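Section 4. Running the Simulated Pick at an Open Day

Read this section before the doors open. Reading it afterward has been tried, at the Grodstead open day in September, and the results are why Section 5 exists.

4.1 Starting the demo

1. Switch on the display computer and log in as "visitor." The admin account lets guests change gravity, and they will.
2. Open Clidero and load the scene named Tabletop 2.
3. Set the view to Wrist. Visitors like to see what the gripper sees, and it saves you from explaining the arm.
4. Press Reset once. Pressing it repeatedly does not make it more reset.
5. Select the pink block from the target list and press Run.
6. When the block is between the fingertips, press Hold and start talking.

Note: The block should sit squarely in the gap, as below. If it is off to one side, press Release and go back to step 4 with a confident expression.
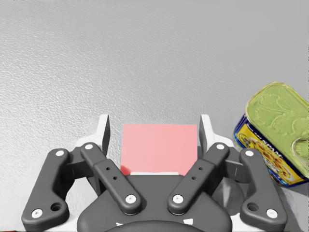

Figure 4. Wrist view with the pink block between the fingertips and the Spam can at right.

4.2 Letting visitors drive

1. Hand over the controller. Keep one hand near the Pause key.
2. Allow each visitor one attempt. Children will negotiate. Engineers will negotiate longer.
3. Press Reset between visitors.

Caution: Do not let visitors pick targets from the list until they have tried the block. Everyone wants the can.

Caution: The simulated gripper cannot be damaged. The controller can, and we own one.

4.3 Questions you will be asked

"Is it real?" No. Say so early.

"How many times has it done this?" The run counter is under Session. At Grodstead it read 259 by closing time, and nearly 1,000 if you count the night before, when Innes Gunn was supposed to be setting out chairs.

"Can it make lunch?" Refer the visitor to the café.

4.4 Closing down

1. Press Release, then Reset.
2. Save the session log before quitting. Clidero will not ask.
3. Return the controller to its box and sign it back in.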